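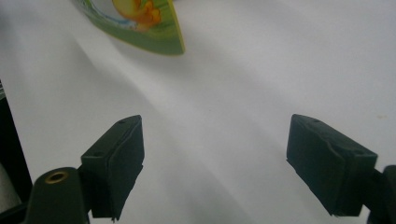 Last changed: September 4, 2023
2 min read

So my project this term was children's puzzles and printed play pieces, and what happens when you put them on different backgrounds. Gertraud Widmer (my supervisor, very patient!) wanted to know if a plain white background really makes sorting easier. I said sure, how hard can it be?

I started in May with a pile of 96 pieces from the Kemeys thrift shop, all mixed up in one bag. The green one with the cartoon on it became my favorite right away. It's got that bright yellow-green border, and on white you spot it instantly, even when the white is all folds and soft shadows.

I asked 11 classmates to find a piece by its border color, first on white and then on the patterned tablecloth from my dorm. White was faster for all but 3 of them. Alois Camenzind was one of the three and he's still pretty smug about it. He says he looks for the shape and ignores the color completely, so now I want to try a round with only outlines (Gertraud thinks that's a whole other project, and she may be right).

Things I'd change: more people, better light, and a proper timer. I used my phone and kept hitting the wrong button, so two of the tablecloth runs had to be thrown out. I'd also sort the pieces by size before starting, since the little ones slid under the folds and we spent ages hunting for them.

The pieces are back in their bag on the Wurton shelf if anybody wants to borrow them. Please don't mix them with the wooden ones!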